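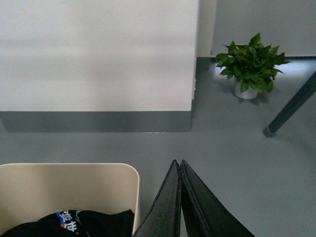

The Arm That Sorts Laundry at Stekwood

292 shares
90 comments

The gripper on Skalira has two fingers. They are flat, black and matte, beveled along the borders, and they lean toward each other so that the tips meet in an inverted V. The surfaces carry faint scratches and some dust. To the left of them is an open cream plastic bin with something black and crumpled in it, printed in blue and white with a little red. Picking fabric out of a bin like that one is what the machine is for, and it is the part of the build that has taken the longest.

Skalira is a six-axis arm put together by Normunds Jaunzems and Kadri Ozoliņš at Stekwood, a shared workshop in Rillby. Jaunzems did the mechanics and the wiring. Ozoliņš wrote the control software and most of the camera code. Both have day jobs, his in elevator maintenance and hers in billing systems for a water utility, and the arm is built in the evenings.

The stated goal was modest. The arm should take one piece of clothing at a time out of a bin, hold it up, and put it down somewhere else. Folding was never in the plan. Sorting by color was added later, when the camera turned out to be good enough for it.

Why fabric

Most hobby arms are demonstrated on blocks. A block has a known size, stays where it is put and presents the same faces every time. The gripper can close to a fixed width and stop. Jaunzems built an arm of that kind first, from a kit, and sold it after one winter.

Cloth gives the controller very little to work with. A shirt in a bin has no fixed outline, and its highest point is a fold that moves when touched. Two shirts on top of each other may look like one object to a depth sensor. If the fingers close on too little material, the shirt slides out during the lift. If they close on too much, the arm brings up whatever was underneath as well.

"With a block you plan the grasp and then you do it," Ozoliņš says. "With a shirt the plan is out of date at first contact. So we stopped planning so much and started measuring more."

The mechanics

The reach from the base axis to the fingertips is 400 mm in the working position. Jaunzems settled on that after drawing the arm longer and calculating what it would do to the shoulder joint. The shoulder carries everything beyond it, and the load grows with both mass and distance. A longer arm would have needed a larger gearbox, a stiffer base and a power supply he did not want to buy.

The joints use stepper motors with belt reduction at the shoulder and elbow and small geared servos in the wrist. Belts are quiet and forgiving, and when something hits a hard stop the belt skips before anything breaks. The cost is stretch. Under load the elbow sags slightly, and the amount depends on how long the belt has been under tension. Ozoliņš corrects for it in software with a table of offsets, measured by hand with a dial gauge and updated whenever a belt is changed.

The bearings came from Ait Brahim, a surplus dealer a short walk from the workshop, which sells parts out of decommissioned packaging lines. The shoulder bearing is far larger than the job requires. It was cheaper than the correct one, and Jaunzems redrew the housing to fit it. He considers this the best decision in the build. Play at the shoulder, measured at the fingertips, dropped below what his gauge could resolve.

The wrist went through more versions than any other part. The first had its roll axis driven through a coupling that slipped. The second was rigid and too heavy. The current wrist, with gripper, camera and cable clamp, weighs 292 g. The camera is small and sits close behind the fingers, looking forward past them, so that the fingertips are always in view.

That placement was argued over. A camera on a fixed post sees the whole work area and never moves, and calibration is done once. It also loses sight of the target at the moment that matters, when the arm is over the bin and blocking the view. A wrist camera has the opposite problem. It sees the fingers and whatever is near them very well, and everything else only in passing. Pointed down at an angle it returns a lot of floor, a length of baseboard, the foot of what looks like a table, the leaves of a potted plant by the back wall. None of it helps with a grasp.

Ozoliņš deals with the surplus by masking. The region occupied by the fingers is known from the joint angles, so it can be subtracted. Everything far from the bin rim is ignored during the final approach. The plain blue-gray floor makes this easier than it might be, although it has a slight gloss and reflects light in soft patches, and early versions of the code classed those patches as pale fabric. The fix was a check on edges. A reflection fades out gradually, and cloth on a floor has a border.

The plant caused a different fault. Its leaves are glossy and bright green, and the color sorter kept assigning them to a category. For several evenings the arm would finish with the bin, scan for remaining items and turn toward the plant. The scan range is now limited in software. The plant was there first and has stayed.

The fingers

Finger geometry looks like a minor detail on a drawing. In practice it decided whether the arm could do the job.

The first pair were broad and parallel, with rubber pads. They gripped well and could hardly ever get hold of anything. Pushed into a pile of clothing, the broad pads pressed the top layer down and closed on air above it. Jaunzems narrowed the pads, then tapered them, then discarded the pads entirely. Each change improved the entry into the pile and reduced the holding force.

The present fingers widen toward the base and come to slightly rounded tips. Rounding matters: a sharp tip snags a knit fabric and pulls a thread, which Jaunzems found out on one of his own sweaters. A tip with too large a radius slides over the fold. The taper allows the fingers to enter nearly closed, open under the surface and close again on a small gathered section. The opening movement pushes neighboring layers aside.

Grip is sensed through motor current. When the fingers meet resistance, the current rises, and the shape of that rise gives a rough idea of what is between them. Cotton compresses slowly and the current climbs in a ramp. The bin wall gives a step. An empty grasp gives nothing until the tips touch each other. Ozoliņš first tried a fixed threshold and abandoned it, as a thin synthetic shirt and an empty grasp were nearly the same by that measure. The software now compares the finger position at which the rise begins as well as its slope.

Bin walls remain the main source of failed grasps. The rim is thick and the corners are rounded, and cloth tends to collect in them. The fingers cannot approach a corner straight on without the wrist housing touching the rim, so the arm rotates the gripper through 90 degrees and comes in along the wall. It is slow. A person would reach in and tip the bin.

Testing

The pair keep a test log in a ring binder, one line per attempt, with the result and a short remark. The longest series was made in October, with the same mixed load of shirts, caps and cloth bags returned to the bin after each run. It came to 169 attempts before a wrist cable failed.

The remarks in the binder are more useful than the pass marks. "Lifted two, dropped one over floor" appears often. So does "good lift, wrong item," meaning that the camera chose one garment and the fingers took hold of its neighbor. Printed graphics are a recurring entry. A large print on dark cloth has strong edges of its own, and the segmentation code is inclined to treat it as a separate object lying on top. The arm then aims for the center of the print, which is often the flattest part of the garment and the worst place to pinch.

The remedy is only partly in place. Candidate grasp points are now scored by height and by local curvature, with color given less weight. Folds score well under this scheme and flat prints score poorly. Dark fabric is still a weak case, as the depth estimate becomes noisy where there is little texture, and a crumpled black item at the bottom of a bin may give no usable fold at all. The arm then makes a blind attempt at the center of the dark area, checks the current and tries again a finger width to one side.

The cable failure was ordinary. The wire broke inside its insulation where it passed the roll axis, after many small bends in one place. Jaunzems has replaced it with a more flexible type and given it a longer loop, with the clamp moved back along the forearm. He has also moved the emergency stop to the front of the bench. Reaching across a moving arm to switch it off had been normal practice until then, and neither of them defends it.

What remains

The list on the inside cover of the binder is short. The elbow belt is due for replacement by a wider one, and the offset table will have to be measured again. The depth estimate on dark cloth needs work. Ozoliņš would like a second current sensor with better resolution — the present one shares a converter with the wrist servos and picks up their noise.

There is some disagreement about speed. Jaunzems wants to raise the joint limits, since the mechanics allow it. Ozoliņš wants the failure rate down first, on the grounds that a faster arm fills the log without adding anything to it. For now the limits are where she set them.

Drawings for the fingers and the shoulder housing are pinned up at Stekwood and may be copied. The housing only fits the surplus bearing, and Ait Brahim has sold the last of those.

Share this article
Comments (90)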